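Reviewing a Rented Robot: Daveo's Workcell Kit and One Old Workstation
By Akosua Nartey and Matvii Onyshchenko
Project report, applied automation stream
4 comments | 11 shares

The assignment was to pick a commercial automation product, use it for something it was sold to do, and say whether a small business should pay for it. We picked the Daveo cell kit because Rovska rents it by the month, and because Matvii had already read the manual on the bus and didn't want to have done that for nothing.

The kit arrives as arms, grippers, a slatted bench, a wrist camera, a camera for the bench and a program called Panicker that plans the moves. We never found out who named it. Rovska's brochure says the kit is "ready for light disassembly from the first hour". Our first hour went on finding the right power lead.

Our customer, for the purposes of the project, was a computer refurbisher in Canlow with a wall of old office towers and not enough hands. The question was whether the kit could take parts out of a tower and park them in a tray, where a person could test them. We weren't asked to make it fast, and in that respect the project was a complete success. 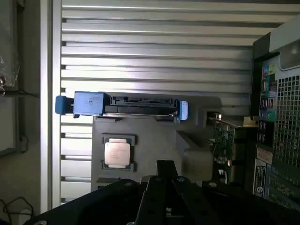
CANLOW, July

Processors were the part we worried about most. The wrist camera gives a good close look at a CPU, and Panicker was happy to draw a confident green outline around it. The trouble is the last little bit of travel. From that close the gripper takes up a lot of its own view, and the printing on the metal lid came out too blurry to read, so any plan to sort chips by model from this camera should be dropped now. The brochure says "inspection grade". We'd like to know what is being inspected.

Metal louvres and grilles are the other problem. A workstation has plenty of both, and Panicker treats a row of shiny slats as a row of exciting edges. On two afternoons it suggested picking up the side of the computer. We fixed this by drawing a keep-out zone by hand, a feature that takes 30 seconds to use and that the manual mentions once, in a footnote, on page 176.

What we measured

We ran 200 pick attempts over the rental, all on the same Dell tower, and the arm finished 176 of them without one of us reaching for the stop button. We think that's pretty good for two students and a footnote. Most of the failures were small parts lying flat, where the fingers closed on nothing and the software reported a successful grasp anyway. Akosua started calling these "moral victories" and the name ended up in our spreadsheet, where our supervisor found it.

Hard drives were the best result by a long way. They are big, they have flat sides and they don't mind being held firmly. The fingers grip a 3.5-inch drive well, and the tray gives it somewhere to stand. If the refurbisher only wanted drives moved, we would have finished this report on a Monday and gone home.
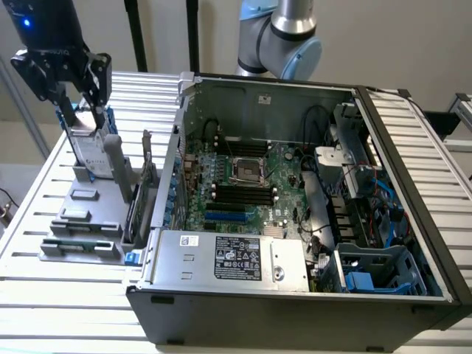 Hard drive in the gripper at the tray, with the open tower alongside.

Cables were the worst. We left them to a human, namely Matvii, who unplugged things before each run and was described in our risk assessment as "a manual pre-processing step". A buyer should budget for one of these. Loose leads also wander back into the way once the case is open, and Panicker has no opinion about them at all until it hits one.

Value for money

Rovska charges $1000 a month, with delivery on top. That gets you the hardware, the software and a help line that answered us twice, once helpfully. For a shop that strips the same model of tower all day, the rental might make sense. For one that sees a different case every time, somebody will be redrawing keep-out zones until they retire.

We liked the bench, which is solid and easy to clamp things to. We liked that the arms stop when told. We didn't like that saved positions vanish if you rename a project - we lost a morning to that - or that the tray holders come in one size and the spares are extra.

Our recommendation to the refurbisher was to rent for one month, use it on drives only, and keep a person on processors. He asked if the person came with the kit.

Next term's group should start with the position files, which we've backed up in the shared folder under both of our names.

Contact the project office | Copyright the authors | Back to top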